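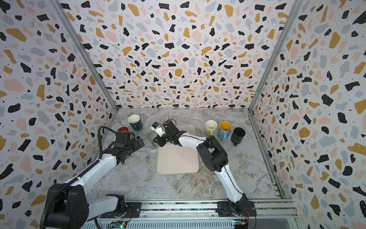 Cups and mugs set around a beige tray

The Marnlow Long-Arm Stapler: a chapbook maker's review
Posted Feb 22, 2018

I have been making poetry chapbooks at my dining room table for seven years, first my own and then, once word got out that I owned a paper trimmer, everybody else's. The press is called Condoda, which was a word my niece made up, and we put out small runs of poems by people who mostly don't have a full book yet. I mention all this so you'll know where I'm coming from. I am not a print shop. I fold with a bone folder while listening to the radio, and when something goes wrong I generally find out on copy number thirty.

For most of those years I stapled with a cheap office model, opening it flat and punching down through the spine into a slab of cardboard, then turning the booklet over and bending the legs in with the back of a spoon. It works. Plenty of lovely books have been made that way and I'd never look down on one. But last August I agreed to do 200 copies of Ximena Zavala's new collection, and by the end of the first evening my thumbs had had enough, so I ordered the Marnlow.

It came in a plain box with one sheet of instructions, half of it about warranty. There's a ruler printed along the base and a sliding stop that tightens with a little knob, and the arm is long enough that you can reach the middle of a legal-size sheet with room to spare. It's heavy! I was glad of that once I started, as the thing stays put when you lean on it, though I wouldn't want to carry it to a book fair along with a box of stock.

The first afternoon was not a happy one. The stop on mine was set a hair off from the ruler, so my staples landed just beside the fold, and a staple beside the fold gives you a book that won't close and looks embarrassed about it. I ruined five covers, good ones too, a soft gray cotton stock I'd been saving. After that I ignored the printed ruler altogether, made a dummy booklet out of scrap, lined it up by eye, stapled it, and moved the stop until the hole sat exactly in the crease. Then I tightened the knob as hard as I could and drew a pencil line on the base in case it slipped. It did slip once, somewhere in the second evening, and I was very pleased with my pencil line.

Once it was set, though, oh, what a pleasure. Ximena's book is 32 pages, so eight sheets folded plus the cover and a thin endpaper, and the Marnlow went through all of it with one steady push. The legs came down flat on the inside, snug against the center spread, which in this case is a poem laid out across both pages with a wide white gap in the middle (she was nervous about staples turning up in that gap, and so was I). They look fine there. They look like part of the page.

I then got curious and tried thicker things. Wael Kabbaj had been asking whether his long sequence could go in a single saddle-stitched booklet or whether it would have to be split, so I made him a mock-up at 60 pages on the same paper. The stapler managed, but the legs barely caught, and one of them popped back up when I opened the book wide. I made another at 48 and that was all right. If you're printing on a lighter paper you may get away with more, and if you're using a heavy cover I'd stay under that. Wael has decided to cut four poems, and I won't say in print which ones I argued for.

It jams now and then. Over the whole of Ximena's run I had three jams, all of them near the end of a strip of staples, and each time I had to pull the tray out and tip the bent one loose with a pin. Refills are the ordinary kind you can find anywhere, but do buy decent ones. I tried a bargain box and the wire was so soft that it crumpled on the cover.

I should say a word for sewing, since Mārtiņš Zariņš will write to me if I don't. Mārtiņš sews every single copy he makes with waxed linen thread, three holes, a neat little knot inside, and his books are beautiful and open like a door on good hinges. For a run of 40 I'd still sew, and I do, for the special copies that the poets sign. A staple will rust someday if the book lives in a damp house, and thread won't. But for a couple hundred copies, to be sold after a reading for the price of a sandwich, I'm at peace with wire.

I lent the stapler to Moataz Fahmy for his students' anthology and it came back with a small chip in the paint and glowing reports. He tells me they did 700 booklets between them, taking turns, and that the only real complaint was the noise – it does come down with quite a bang, and I've learned to put a folded dish towel under the base if I'm working after supper. He left the towel tip off his own instructions to the students and I gather the room next door had something to say.

So, would I buy it again? Yes, and I'd skip the soft carrying sleeve they offer with it, which is too tight to be any use. Try to get one with a metal knob on the stop, too. Mine is plastic and I can already feel it starting to wear.

Ximena's launch is next month and there are still copies left. Write to me at the usual address if you'd like one put aside, and tell me if you'd prefer the gray cover or the cream, as I ran out of gray partway through.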